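How to Fold a Large Black Cloth into a Flat Rectangle

Written by Anneli Lindqvist for the Plurnodmont household pages

Black cloth shows everything. Lint, dust, a crease that was pressed in the wrong place. If you use a black table cover or a backdrop cloth, most of the work of keeping it presentable is in how you fold it and where you put it afterward. The method below makes a long, flat rectangle that can be rolled or folded again for a shelf.

What you need

A table with a clean, smooth top, wider than the folded cloth will be. A white top works best with black fabric because the edges are easy to see.
A lint roller or a soft clothes brush.
A shelf, drawer or tube for storage.

Before you start

Wipe the table and let it dry. Crumbs and chalk dust stick to dark fabric and are hard to brush off once they are folded inside. Make sure the cloth is completely dry too, even if it has only been spot cleaned.

Check the care label if there is one. The cotton covers I bought from Olvera can be ironed on medium. The Nakell ones are polyester and go shiny if the iron is too hot, so I use a pressing cloth on those.

Step 1. Lift and shake

Pick the cloth up by one edge and let the rest hang. Shake it twice, away from the table. Look along the fabric against a light wall or a window. Lint shows up better this way than when the cloth is lying down. Brush in one direction only.
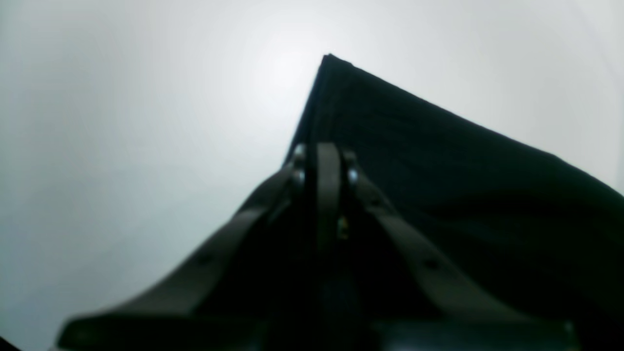 Black fabric against a pale background.

Step 2. Lay it down and find the long edge

Lower the cloth onto the table, starting with the edge closest to you. Line that edge up with the front of the table. Smooth from the center out to the sides with flat hands. Do not pull on one corner by itself, as that stretches the weave on the diagonal and the fold will come out crooked.

Step 3. Make the first fold

Take the two corners of the far edge, one in each hand, and bring them toward you until they meet the near corners. Keep the edge taut between your hands the whole way. Set both corners down together. If one side goes down first, the other side usually ends up with a ripple.

Turn the cloth so that the fold is nearest to you. The folded side gives you a straight line to work from.

Step 4. Fold down the top

Take the top corners again and turn the top part down over the rest. How deep you make this flap depends on your shelf. For a cloth that is 22 inches deep after the first fold, I turn the flap down to the middle. 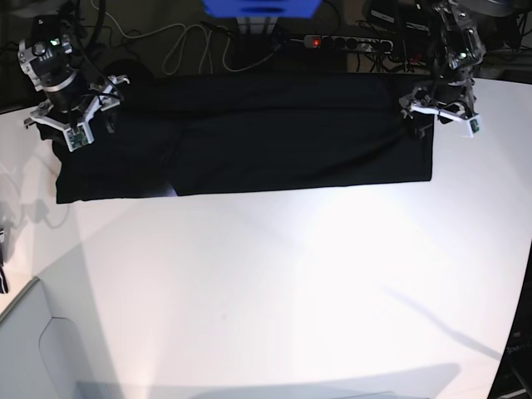

Cloth laid flat with the top corners held and the width kept taut.

Step 5. Check the lower edge

Stand directly in front of the table and look at the lower edge. It should run straight from one end to the other. Then look for light spots along it. A pale spot can be a small gap between layers, or just light on a wrinkle. Press it with your palm. If it is a gap, lift the top layer and lay it down again.

Step 6. Even up the ends

It is common for one end to sit a little lower than the other. Hold both top corners, lift them slightly and shift the low end up until it matches. Lower the corners and smooth away any bunching where your fingers were. Soft wrinkles across the top are fine and can be steamed out when the cloth is next used. 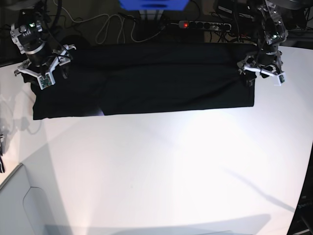 Folded cloth with the left end slightly lower than the right.

Step 7. Store it

For long storage, roll the rectangle from one short end around a cardboard tube. For a shelf, fold it in thirds and lay it flat with nothing heavy on top. I keep mine in a Drelent drawer, 3 to a stack, and refold them every November along different lines so the creases do not set.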